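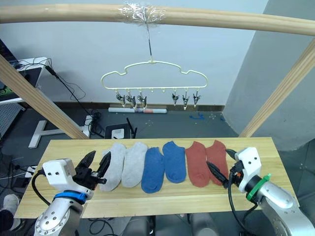 Week 6: Drying, shrinkage and fabric care

3 min read

Recap from last time: fibers take up water differently. Cotton and linen a lot, polyester hardly any. Wool is the odd one, holds plenty and still feels dry to the hand.

Two stages of drying
- Stage 1, surface water. Rate set by air flow and humidity, fiber barely matters
- Stage 2, water inside the fiber. Slow. Thick seams and waistbands always last

Line vs. tumble. Clips leave marks on knits, hang by the hem or dry flat. Small items (socks, cloths) fine on clips, leave gaps so air gets thru.

Shrinkage
Relaxation shrinkage = yarn stretched in the mill, lets go in first wash. Felting is diffrent, wool only, scales lock, no way back.

Worked case, Warnon towels: 251 g dry, spun, then 33 g of water left per 90 g of cotton. Find the wet weight. Set up the ratio first, then add the dry weight back on!! Lots of people forgot this in April.

Rollavberg reading: pages on humidity only, skip the dye chapter.

For next week
- Finish the Leite worksheet, both sides
- Bring one care label, any garment
- Short paper topics due, 3,000 words max, no extensions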